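Search this site Search Go

Posted in February by Dezső Kun

Packers and one packing skeptic wanted, small goods bench, Hudeck

I have written four of these ads and been disappointed by the replies to all of them, so I will be plain. We put small items into clear packaging for mail order. Soft toys, bits of fabric, little things in little bags. The work is dull for long stretches. If an ad tells you packing is a journey, go and ask the people on that journey how their wrists are.

The shift is 5 hours, starting at 7 a.m. Pay is 130 a shift, paid at the end of it. You work at one table, and you keep the back edge of the table for small packaged pieces and the middle for whatever you are filling. That is the whole system. A consultant from Clesum wanted to sell us a better one with colored zones and a binder. We still have the binder.
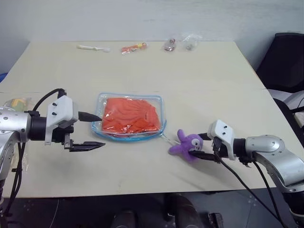
Purple plush toy and the clear pouch with the orange-red contents, small packs along the back.

What we need to find out, and what the second job is for, is whether the clear packaging is any good. Kovács, who supply it, say a person can fill 400 in a shift without hurrying. I don't believe them. My own best is 168, and I was hurrying. Maybe I'm slow. Maybe their figure came from somebody packing one flat thing over and over in a quiet room. Fabric does not stay how you folded it, and a plush toy with stubby limbs has opinions about going into a corner.

So one of the people we hire will spend every shift for a month packing the same mixed goods and writing down what goes wrong. Fabric bunching up. Toys that have to be squashed so hard you would be embarrassed to mail them. Customers can see straight through the plastic, and a crumpled piece of cloth looks crumpled from every side.

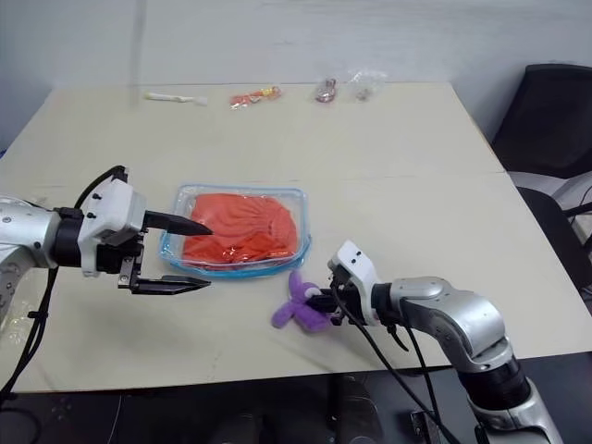

I want those notes in ordinary words. Please don't score anything out of ten. The last person gave every single item an eight, including one she had told me at lunch she hated.

You should be able to stand for most of a shift, fold the same piece of cloth twice and get the same result, and tell me when I'm wrong. Experience at Cokomix or a similar warehouse is fine but counts for less than you'd think, as their goods are mostly boxes.

No résumé needed. Write half a page on the worst packaging you have ever had to open and leave it at the Hudeck front desk with my name on it, before noon. If you can't think of any, this probably isn't the job for you.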